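**Collecting grasp examples, a thread**

1/ I've been gathering training examples for the gripper policy at Stilteo since February. A few people asked what a normal session looks like, so I'll write it down while it's fresh. Mostly it's one person moving a gripper by hand and the same small task over and over.

2/ The goal for this round is 700 usable examples. A usable example starts with the fingers open, ends with the object let go where it was meant to go, and has no long pause in the middle. Everything else goes in a reject folder. We keep the rejects.

3/ We use 19 objects. Signe Viklund picked them, and she went for things that are annoying in different ways. Foil is on her list. It's shiny, it dents, and it looks different every time you pick it up, so the wrist camera never gets quite the same view twice.

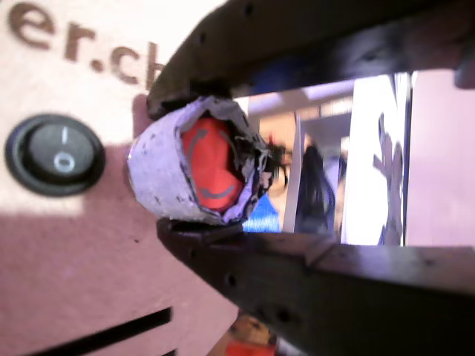
4/ I do foil early in the session, when my hands are steady. Squeeze too hard and you change the object for every example after it. Squeeze too lightly and it drops on the way over. My drop rate on foil is still worse than on anything else in the set.

5/ Speed matters more than I expected. My first batch was too slow. I was being careful, and the model learned to be careful too, so it would hover over an object for ages before closing. Jonas Kaufmann watched one rollout and asked if it had crashed.

6/ Now I move at the pace I'd use to clear a table. If I miss, I back off and try again in the same recording. Those retries stay in as long as the object ends up in the right place. We want the model to see what recovering from a bad approach looks like.

7/ Start positions: before each example I move the object and turn it. I used to do this by feel and ended up with nearly everything on my right side. Jonas plotted the first batch and there was one fat blob of points. He wrote a small script called Khaemba that tells me which area and which angle to use next. I do what it says even when it's awkward.

8/ Light. We don't control it. The room we use in the Lasside building gets strong sun for part of the morning and then goes flat after 11. I record in both and write down the time. An earlier set done under one lamp trained fine and then did badly near a window.

9/ Background clutter stays too. I did a few tidy sessions at the start and they were the least useful ones we have. People walk past, cables move, someone puts a mug down. The model is going to meet all of that anyway.

10/ Small parts are their own problem. Screws are hard to see from the wrist and the fingers hide them right at the moment you need to look. For those I come in at a slant, stop short, check the gap between the tips, then go. It adds a second or so. I've decided that's fine for small parts and nothing else.

11/ Labeling takes longer than recording. Each example gets the object, the result, and one plain sentence about what was done. "Pick up the foil ball and put it on the board." We tried free wording at first and got 16 ways of saying "put down." Signe cut it to a short list of verbs. If you need a verb that isn't on the list, you ask her.

12/ I also write a line whenever something odd happened, like a part rolling off or the fingers catching on an edge. I can do up to 19 examples before I need a break. Past that I get sloppy and the notes get short, and I end up throwing out the last few anyway.

13/ If you're setting up for small parts, the area near the fingers is the bit to sort out first. Leave enough room to come in from more than one side.
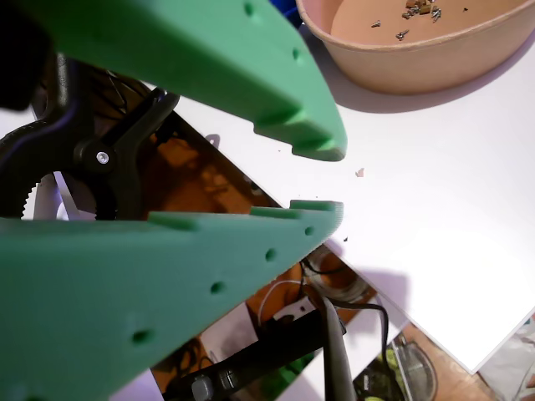 ## Things I'd change next round

14/ Check the clock sync between the camera and the finger encoder at the start of every session. We lost most of an afternoon to a drift I would have caught in the first minute.

15/ Have two people collect. Everything so far has my habits in it. I always close from the right, and the model does too. Jonas is taking half of the next batch, and he's left-handed.

16/ Look at the data the same day. I let a week pile up once and couldn't remember why half the rejects were rejects.

17/ The storage boxes from Bralell are too deep for the small objects. I keep digging. Will get trays.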